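December, 7:15 am
Posted by: Skinitz guesthouse, to the small-rentals list

Re: sheets going gray + lost stuff policy

> Third winter running our place in Kokmont and the white sheets look
> like dishwater by now. Hot wash, plenty of soap, still dull. Do
> people just replace every year? Also how long do you keep things
> guests leave behind? I have a drawer full of chargers and single
> earrings and somebody's retainer. At what point can I throw it out.

Quick one before check-outs start.

Sheets first. Use less soap. I know, sounds backward. We were putting in way too much and it never rinsed out. Half the dose, extra rinse, big difference after a few loads. And don't stuff the drum. Our water is hard too so we add the Zurnex softener powder, the plain one, skip the scented, guests complain. Temp we do 104 for anything with a print and hotter for plain whites. Dryer on medium.

Patterned bottom sheets were the best thing we did. They hide so much. White on the pillows still, people want to see some white or they think the room's not clean. Paid 187 for the last batch from Vakulenko, fitted and flat, shipping included. No pilling so far, corners are holding. The cheap ones before that lasted one season, elastic went.

Lost stuff. We wrote a rule finally and put it in the confirmation email so there's no argueing:

- message the guest same day, one message
- zip bag, room and month on it in marker
- chargers, socks, half bottles of shampoo: gone after 5 weeks
- jewelry, glasses, keys, anything with a name on it: 100 days, then thrift store
- guest pays postage, up front. Learned that the hard way
- retainer... I would toss it, sorry

Jewelry is the pain. You can't tell what's worth something. Small things end up in the bedding, so shake sheets over the bed and not in the hall, and check inside the pillow cases before they go in the wash. We found a ring in the lint trap once, guest had already gone home and was very upset with us. Keep a log too, just a notebook, date found and which room. 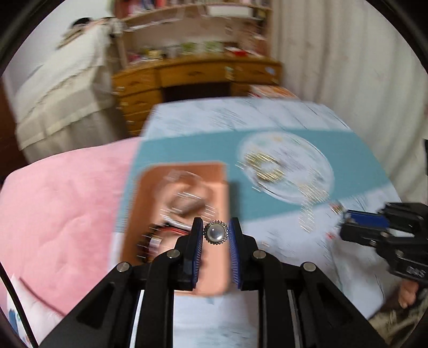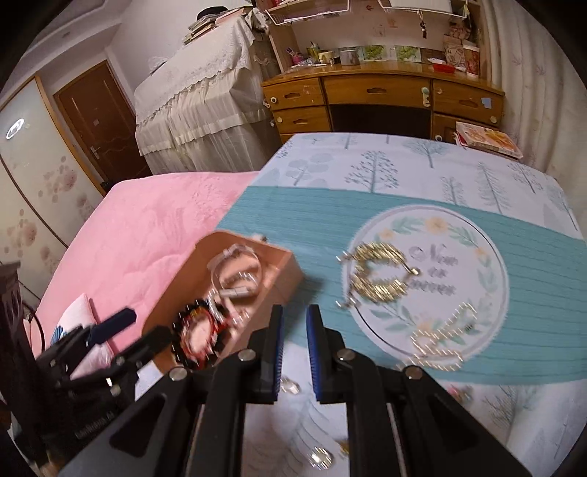
First: small round ornament, pearly middle, dark rim. Second: patterned sheet and a white pillow with blue print.

Does anyone have a mattress protector that doesnt crackle? Ours sounds like a bag of chips. Will pay more for quiet.

Gotta run, room two is up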